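Home | Forums | New posts | Members | Search

Kitchens, Bathrooms and Plumbing > Hard water and limescale

Print this thread | E-mail to a friend

Is a softener worth it for two people, or shall I carry on with the vinegar?

2,223 views | 2 shares

GodelieveV
Hello all, and thank you for having me, I've been reading the hard water threads for most of the winter and have finally plucked up the courage to ask something. We moved here from a soft water town and I had no idea! The kettle was furry inside a fortnight. The taps in the bathroom have a white crust round the base that comes back however often I go at it, and the shower head sprays sideways at the wall, at the ceiling, at the mat, everywhere but at me.

So far I've been managing with white vinegar and old socks (you soak the sock, wrap it round the tap and put an elastic band on it -- my mother's method). It does work, but the whole flat smells like a chip shop and my husband has started to make remarks.

A man came to quote for a Clekorska softener to go under the kitchen sink and the figure was 2,737 fitted, which made me sit down. There are only the two of us. Is it madness at our age? We are both over 60 and not planning to move again if we can help it.

Godelieve Vandenberghe

spyros_p
Welcome, Godelieve! Lovely to see somebody else using the sock method, I thought it had died out.

I'll give you my tuppence worth, and it is only that. We had a softener put in when we did the kitchen and I would not go back. The towels are softer, the kettle is clean, I use half the washing powder I used to, and the glass in the shower gets a wipe with a flannel and nothing more. You do have to remember the salt. Ours takes block salt, which I can lift, whereas my neighbour's takes the big bags of tablets and he has to get his son round.

I will say that your quote sounds steep for two people. Ask him what size the unit is, because they do like to sell you one meant for a family of six. And ask whether he is leaving you a hard water tap in the kitchen for drinking. Ours did it without being asked, but I've read on here of fitters who didn't.

Costel G
I'm going to be the miserable one, sorry. For two people I wouldn't. I've lived with hard water all my life and I've never had a softener, and my taps look all right. The trick is not letting it build up in the first place. Dry the taps after the last wash at night with an old tea towel, it takes no time at all, and you'll hardly see any scale. It's the drops left standing that do it.

For the kettle, citric acid, a dessertspoon in warm water, leave it while you have your breakfast, then rinse it well and boil it once with fresh before you make tea. No smell whatever. You can buy it by the bag in the baking aisle or from the home brew shop, and a bag lasts me from one September to the next.

Please be careful with vinegar on anything with a coloured or gold finish, by the way. I ruined a very nice Brotard mixer tap by leaving it wrapped overnight. The finish went cloudy in patches and that was that. Short soaks only.

spyros_p
Costel, I respect you enormously but you cannot dry the inside of a boiler with a tea towel!

Costel G
Ha, fair enough. But mine is getting on for old age pension and still going, and there is a scale reducer on the pipe that cost next to nothing compared with a softener. I'd start there, Godelieve. If in a year you're still fed up, then spend the money.

GodelieveV
Oh, you are all very kind, I didn't expect such long answers. I went and bought citric acid this morning and the kettle has come up like new. I keep lifting the lid to admire it.

I rang the man back too. It is a big unit, Spyros, you were quite right, and when I asked about a smaller one he said he would "have a look at what he could do", so we shall see. He hadn't planned on a separate drinking tap at all. I was rather glad I'd asked.

The taps I am less happy about. The kitchen one has come clean but the bathroom basin still has a grey line where the water sits, and a rough patch under the tap that I can feel with my fingernail. I've tried a cream cleaner (Prino, the lemon one) and it made very little difference. I don't want to scratch it. What do people use on the basin itself?

Natnael H
Hello Godelieve, I've done a few of these, mostly other people's, as I seem to be the one who gets asked. Leave the cream cleaner for now, it's a polish more than anything and it will only slide over scale.

Lay kitchen roll on the rough patch, dribble your citric acid solution over it until the paper clings, and go and have a cup of tea. Then lift the paper and rub with a plastic scraper, the soft sort for ceramic hobs, held nearly flat. Go gently and do it again tomorrow if there's any left. The grey line is often soap and scale mixed together, so wash it with hot water and washing-up liquid first or the acid can't get at it.

And put a cushion or a folded towel on the side to lean your elbow on, as a washbasin is always just too low for this kind of work and you'll feel it in your back.
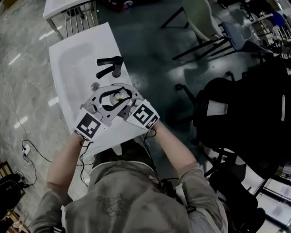

Stojan Berisha disagrees about the scraper and thinks even a plastic one is a risk on an older basin, where the glaze may have gone thin. He'd use a wet cotton cloth wrapped round a finger and simply repeat the soak more times, with a good rinse in between, and he wouldn't let the acid anywhere near the metal ring of the plug hole.

Natnael H
I'll give him the plug hole, I should have mentioned it. On a newer basin I still think the scraper is fine if you keep it flat. Do you know how old yours is, Godelieve?

GodelieveV
No idea, I'm afraid, it was here when we came. It says Ristić on the underside of the tap, if that helps anybody. I'll go with the cloth to begin with, being a coward, and keep the scraper in reserve -- and I'll do the washing-up liquid first.

Costel G
Very sensible. And dry the taps tonight!

Reply | Print this thread | E-mail to a friend

Previous thread | Next thread | Back to top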